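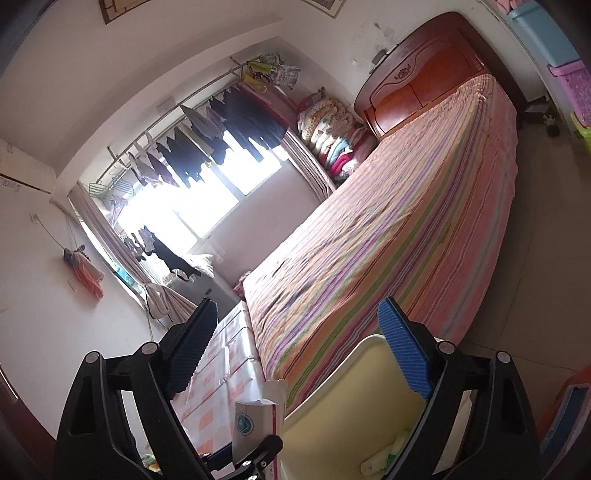
Wrist view, bedroom set, gripper open over the cream container.

Bedroom episodes: trim the approach or keep it?

pelletgrid
We are collecting pick and place episodes in homes with the hand-held gripper, two fingers, blue ridged pads, wrist camera only. Target for the bedroom set is 2000 episodes. The frame at the top is typical of what we get before a grasp: jaws open, container below them with a small white rolled item inside, the whole room at a steep tilt behind.

Question is where to start the episode. Our current script (Emuvico exporter, default settings) cuts everything before the first closing motion minus 45 frames. I think that throws away useful approach data. The other half of the group thinks the approach is mostly noise from the operator walking in. Opinions?

ostrava_mk2
Keep it. The policy has to get to the container from somewhere. If every episode starts with the container already between the fingers, you are training a grasp primitive and you will need something else to bring the arm there.

tern_logic
Disagree. A human walking through a room moves the tool in ways the arm can't follow. We kept full approaches in the Jestdale kitchen set and the policy learned large wrist swings at the start of every rollout. We cut them and the swings went away. Same hyperparameters, same seed.

ostrava_mk2
That is an argument for filtering on velocity. Cutting at a fixed frame count is a different operation. Did you try dropping only the segments above the arm's speed limit?

tern_logic
No. It would split episodes in the middle and our loader does not handle gaps.

quillback
Separate problem. Look at the window in that frame. The glass is washed out and the clothes on the rod are close to silhouettes. If exposure is on auto, it will shift each time the operator turns toward or away from the bed, and your visual odometry will lose features during the shift. Check the tracking loss rate by segment before you decide anything about trimming. You may be arguing over frames that have no valid pose.

pelletgrid
Exposure is on auto, yes. Tracking is through Drudberg, which reports one loss figure per episode. I can get per-frame status out of the log but have not plotted it.

quillback
Plot it. Also lock exposure on the container, let the window clip.

ostrava_mk2
I would not lock it. At deployment the camera will be on auto unless you control that too. Train on what you run.

quillback
You control the camera at deployment. Lock both.

ko_user_4
For what it's worth, Ko has a pose validity mask that the loader respects, so gaps are not a problem there. You mark invalid frames and the sampler avoids windows that cross them. Needs action chunks shorter than your shortest valid run.

tern_logic
How short do the runs get in practice?

ko_user_4
Depends on the room. Striped sheets like that one track well in my experience. Plain walls are bad.

tern_logic
Repeating stripes give you false matches. I would not count on the bed.

ko_user_4
Long bands of different colors with wrinkles in them. I have not seen it fail on those. Plain repeating ticking, sure.

pelletgrid
Plotted 4 sessions. Most of the loss is in the approach, concentrated where the view swings across the window. Very little once the tool points down at the container. So tern_logic's cut removes most of the bad frames, for a different reason than the one given.

ostrava_mk2
And it removes the good approach frames with them. Use the mask.

pelletgrid
Will run both on the same subset, fixed cut against masked full episodes, exposure locked for new sessions only. Raw video stays on disk either way. Posting the config when the export finishes.

quillback
Log the exposure setting in the episode metadata. You will want to split on it later.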